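Tiltow Course Handouts
Unit 8: Comparing parallel grippers in simulation

Purpose of the unit

By the end of this unit you should be able to set up a fair comparison between two parallel grippers on the same arm, run it in the simulator, and write it up so that another group can repeat it. The two grippers are Fontana and Ever. Both have two fingers, both are modeled in the Skernodholm workspace package, and both load from the same launch menu.

The unit assumes you have finished the unit on frames and transforms. If you can't yet say where the tool point is with respect to the wrist flange, go back and do that first. Most of the bad data handed in last term came from a tool point left at its default.

What is held fixed

A gripper comparison is only worth reading if the rest of the cell stays the same. For this unit the following are fixed:

Arm model and joint limits
Approach speed and lift speed
Start pose of the arm
Object set and object masses
Friction values for the tabletop
Camera positions and light direction

The light is on the list for a reason that groups tend to underrate. The pose estimator works from the camera images, and a hard shadow lying next to a dark object can be read as part of that object. If you move the light between runs you are testing the estimator along with the gripper, and you will not be able to separate the two afterward.

The second arm stays loaded in the cell throughout. Do not remove it to speed up the simulation. It casts shadows and it takes up space in the collision model, and both affect the result.

Views

Each run is logged from workspace cameras and from close views that include the fingertips. The workspace views are for checking arm posture and clearance. The close views are for checking alignment before contact. Use both. An approach that looks centered from across the room can be well off when seen between the fingers.

Workspace and close views, one session:

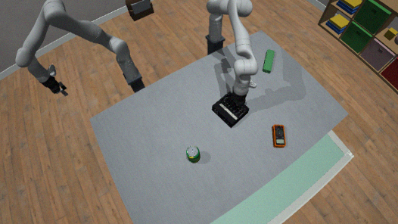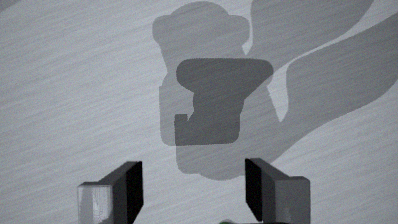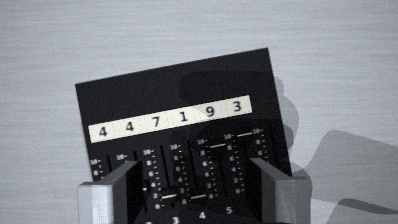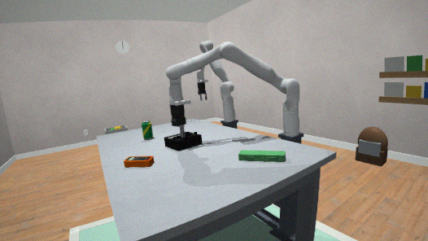
Defining a trial

A trial starts when the arm leaves its start pose and ends at the first of these: the object has been lifted and held for the full hold time, the object has left the fingers, or the time limit has been reached. A trial that ends on the time limit counts as a failure. It does not get rerun.

Every trial is assigned exactly one outcome code:

S - lifted and held for the full hold time
D - lifted, then dropped before the hold time ended
M - fingers closed without the object between them
P - object pushed out of reach during the approach
C - contact with the table or the other arm above the force limit
T - time limit

If two codes seem to apply, use the one that happened first. A finger that strikes the table and then misses the object is C, and the miss goes in the comment field.

Number of trials

The reference data set for this unit has 1,156 trials across both grippers. You are not expected to match that. Each group runs 243 trials per gripper, using the seed list supplied with the package. The seeds set the starting position and rotation of each object, so trial 58 with Fontana and trial 58 with Ever begin from the same layout. That pairing is the main strength of the design. Do not reshuffle the list for the second gripper.

With paired trials, look first at the pairs where the two grippers disagree. If both succeed or both fail, the pair says little about which is better. Tabulate the disagreements by object before you compute anything else.

Known differences between the two models

Fontana has the wider opening and the longer fingers. It tolerates more error in the lateral direction, but the longer fingers put more torque on the finger joints, and the simulated joint will give slightly under load. On flat, low objects this shows up as a small rotation of the object during the lift.

Ever closes faster and has stiffer fingers. It needs a better estimate of the object's rotation, and its failures are mostly P. In the reference set, almost 8 percent of Ever trials ended that way, nearly all of them with the object rotated well away from the finger closing axis.

Neither model includes wear, cable drag or backlash. Keep this in mind when you write about what the result would mean on hardware.

Controller settings

Use the position controller for the approach and switch to the force-limited controller for closing. The switch height is measured from the tabletop to the fingertip, with the tool point set for the gripper in use. If you switch too high, the approach slows down and you collect T codes. If you switch too low, you collect C codes. Tune the height once, on Fontana, using the practice seeds. Then keep it for Ever.

There is an argument for tuning each gripper separately - each would then be seen at its best. That is a different question from the one asked here, and it belongs in the discussion section if you want to raise it.

What to hand in

One log file per gripper, unedited. One table of paired outcomes by object. A report of no more than four pages, with the switch height, the tool point for each gripper and the package version on the first page. Include at least one close view for each failure code that appears in your logs, labeled with gripper and trial number.

Reports are due at 5 p.m. on the last teaching day of December. Logs go in the group folder, and the report goes in the course inbox as a single file.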